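# The Case for the Covered Table

Institutions that run shared workrooms tend to spend their attention on large purchases. Shelving is debated, flooring is put out to bid, and the surface on which people place their hands all day is left to chance. The Unerbridge Household Skills Center has taken a different position since March, when it adopted a short standard for its tables. This essay argues that the standard is sound and that other centers should consider it.

The standard has two requirements. Each working table is to be covered with a plain sheet in a light color, and small items are to be kept on a tray with a raised rim. Neither measure is new. Any household that has sorted buttons or repaired a necklace at the dining table will recognize both.
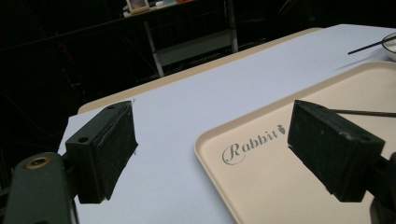
UNERBRIDGE, 11 July 2023

A pale sheet over a beige tabletop does its work quietly. A dropped pin or a dark thread shows against it at once. The sheet need not reach every edge. Members have asked whether a strip of bare table at the far side should be treated as a fault, and the Center's answer is that it should not. A sheet tugged to fit perfectly will be tugged again within the hour, and time is better given to the work.

The tray deserves a fuller defense. Critics have called it clutter, and it is true that a large tray can take up much of one side of a table. Ginette Ouellet, who drafted the standard, considered a smaller size and rejected it. Her reasoning was that a tray must be large enough to be used without thought. When it is too small, people set things beside it, and the rim serves no purpose.

There has also been some discussion of appearance. A beige plastic tray with the word "Rabbit" printed across its floor in gray script, followed by a little carrot, does not look like institutional equipment. Several members of the Gadard branch would prefer plain trays throughout. The Center respects that view but does not share it. Lettering on a tray has no bearing on whether it holds what is put in it, and replacing sound equipment for the sake of uniformity is difficult to justify to those who pay dues.

A fair objection remains. Sheets must be washed, and washing costs money. Our laundry allowance for the quarter is $512, and the Trakum branch has asked whether that sum might be better spent on tools. We believe the present use is correct. A tool serves the person holding it, while a clean surface serves everyone who sits down that day.

The standard will be reviewed after six months. Branches wishing to comment on tray sizes or the washing schedule should write to the Ibarra office before then.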